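August, late, gone 11

Home finally. Writing this fast before I forget what I changed.

Morning wasted on the Bredier driver. It was dropping packets again and I blamed the wiring for an hour, reseated everything, swapped the USB lead, no difference. Then looked at the timestamps. Reads and writes were sharing one queue and the writes always won, so joint positions came back stale by 2 cycles and the controller was correcting for where the arm used to be. No wonder the wrist hunted. Split the queue. Control loop at 100 Hz now and holding, first time since I moved everything off the old laptop.

Lunch at the desk. Cold noodles.

Afternoon was planner. Luvow still thinks every joint is the same speed. The elbow isn't, it's slow going up and quick coming down, and with the same limits both ways the path looks lovely on screen and lags like mad on the bench. Put in separate limits for up and down. Ugly, hard coded, will move to the config file tomorow. Reran the whole overnight set of reach targets: 2,833 in total, 1,842 solved. Yesterday's number is in the other notebook but it was worse, I know it was worse.

Most of the failures are in one clump, low and close to the base. I think it's the collision model. I've got the box in there as one solid fat block and the base link as another, and they overlap, so anything near the base is in collision before it even starts moving. Stupid. Need to model the walls as walls and leave the mouth open.

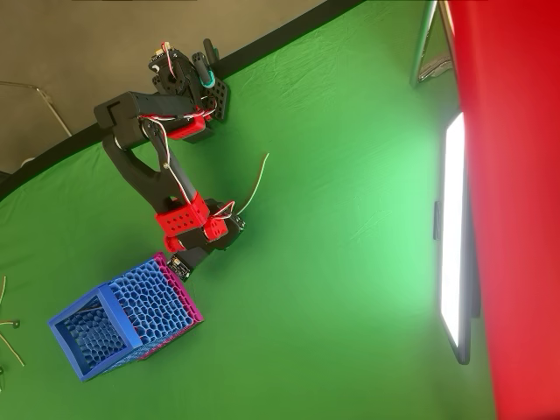 Lougher replied on the list a bit after four: the fat block is fine for keeping the arm off the table but you are throwing away half your workspace, try thin plates for the sides, and drop the base pair from the check since those two parts never move against each other. Also said to look at the padding value before touching anything else, because the default was picked for a much bigger arm.

Went and looked. The padding is huge. I'd never set it. Sat there feeling dumb, then turned it down and the low targets started solving one after another in the viewer. Haven't rerun the full set so no new number yet. Don't want to write down a guess.

Not sold on dropping the base pair. The board is right there where the arm meets the box, and so are wires, and none of that is in the model at all. Planner doesn't know a cable exists. Could add a keep-out shape, a little cylinder maybe, but the loose ones go where they like and I'd be guessing. Left the pair in for now. Asked on the list, no answer yet.

Bullanine logger filled the disk again around six. It keeps every camera frame even with the flag off. Wrote a cron job to clear the old ones, forgot to exclude the calibration folder, caught it in time. My heart. Backed up calibration to the other drive, should have done that weeks ago.

Perception still bad with the bright light on. Color mask is fine on the green, goes to pieces near the red side where the exposure jumps. Locked the exposure by hand and it's better but then the gripper is just a black blob, no edges, and the pose estimate slides off it. Try two exposures and merge? Slow. Or crop first, then expose for the crop. Try crop first.

Tomorrow:
config file for the elbow limits
rerun full set with new padding
box as plates
keep-out for the board
crop test
reply to Lougher properly and say thanks, I only sent one line

Eyes gone. The rerun could go overnight if I start it now but the laptop fan is loud and I'd lie there listening to it. Morning.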